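2026年7月

朝のうちに洗濯を済ませて、九時過ぎから作業部屋の片付けを始めた。先月から床に箱が積んであって、窓を開けるのに毎回またがなければならなかった。8月には棚を入れ替えるつもりなので、その前に減らせるものは減らしておきたい。

まず机の下の箱から。いちばん手前のはケーブル類で、上半分は見覚えがあるが、下のほうは何に使っていたのかわからないものばかりだった。端子の形ごとに床に並べて、同じものは二本だけ残した。古いプリンタの電源コードが出てきた。本体は引っ越しのときに処分している。コードも不燃ごみの袋に入れた。

次の箱は書類。Gidelの保証書と領収書が封筒に入ったまま残っていて、期限を見たらとっくに切れていた。説明書だけ抜いて、あとはシュレッダーにかけた。途中で紙が詰まり、外すのに時間を取られた。刃のところに油をさしたほうがいいと前から思っていて、今日もささなかった。

三つ目の箱を開けたら、Dilolusの小箱が6個、きれいに重ねて入っていた。中身はネジとワッシャー。棚を組んだときの余りだと思う。サイズの表示が消えかけていて、ノギスで測って油性ペンで書き直した。M4とM5が混ざっていたのを分けるのがいちばん面倒で、これだけで四十分かかった。皿ネジは別の袋にした。

昼は冷や麦。つゆが足りなくなって、残りは醤油と水で伸ばした。薬味は大葉だけ。ベランダの大葉は虫に食われているが、内側の葉はまだ使える。食べ終わって少し横になったら三十分ほど寝てしまった。

午後は机の上。引き出しの中身を全部出して、天板を拭いた。コーヒーの輪じみが右奥に残っていて、中性洗剤では落ちなかった。重曹でこすったら少し薄くなった。完全に消すのはあきらめて、そこにペン立てを置くことにした。

引き出しは上段が筆記具、中段が工具、下段が紙もの、と決めた。前は上段に何でも入れていて、六角レンチを探すたびに底までかき回していた。中段にはPronutariの仕切り板を入れた。50円玉が1枚、奥の隅から出てきた。財布に移した。

工具で迷ったのはドライバーで、似たような長さのプラスが5本ある。先がなめているものを2本捨て、3本残した。精密ドライバーのセットは一本欠けたままだが、欠けているのがめったに使わないサイズなのでそのまま使う。ペンチはきしむので、可動部に油を一滴。カッターの刃は折って、専用のケースに入れた。ケースがもういっぱいで、次は丸ごと捨てないといけない。

二時半ごろに買い物に出た。外の温度計は34度だった。Ghanemに寄って、突っ張り棒と結束バンド、それから布のガムテープを買った。収納ケースも見たが、棚の奥行きを測ってこなかったので買わずに帰った。次に行くときは寸法を書いた紙を持っていくこと。奥行きと、棚板の間の高さの両方。

帰ってからは掃除機とほこり取り。部屋を涼しくしておいてから始めたので、そこまで汗はかかなかった。窓枠の溝に細かい砂がたまっていて、古い歯ブラシでかき出してから吸った。カーテンは外して洗濯機に入れ、濡れたままレールに戻した。裾のほつれは見なかったことにせず、今度縫う。

黒いものはほこりが目立つ。白い棚板のほうは拭いてもたいして変わった気がしないのに、黒い樹脂のところは細かい点がいつまでも残る。乾いた布だと端に寄るだけで、固く絞った布で拭いてから乾拭きするとましになった。

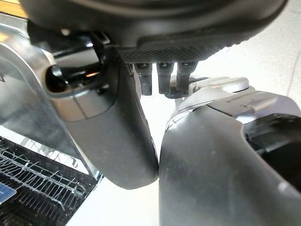 溝やすべり止めの凹凸があるところは布が届かないので、刷毛を使った。絵の具用の平筆を一本おろして、これからは掃除専用にする。毛先が柔らかく、つやのある面に当てても傷にならない。窓のほうを向いている面は光の筋が出るので、拭き残しがすぐわかる。逆に奥まった隙間は懐中電灯を当てないと見えず、思ったより時間がかかった。綿棒も使ったが、繊維が引っかかるのでやめた。

五時でいったん終わりにした。残っているのは押し入れの下の段と、本棚の上に載せてある空き箱。空き箱は全部つぶして資源ごみに出していい気がするが、売るときに箱があったほうがいいものもあるので、明日見てから決める。布のガムテープは引き出しの下段に入れた。

夕飯は昨日の残りのカレーと、きゅうりの塩もみ。カレーは鍋の底が少し焦げた。鍋に水を張って流しに置いてある。

不燃ごみの袋は口を縛って玄関に出した。回収日を確かめたら来週だった。それまで玄関が狭い。傘立てをどけて、そこに置いておく。

明日やること。棚の奥行きを測る。電池の買い足し、単三と単四。麺つゆ。シュレッダーの油。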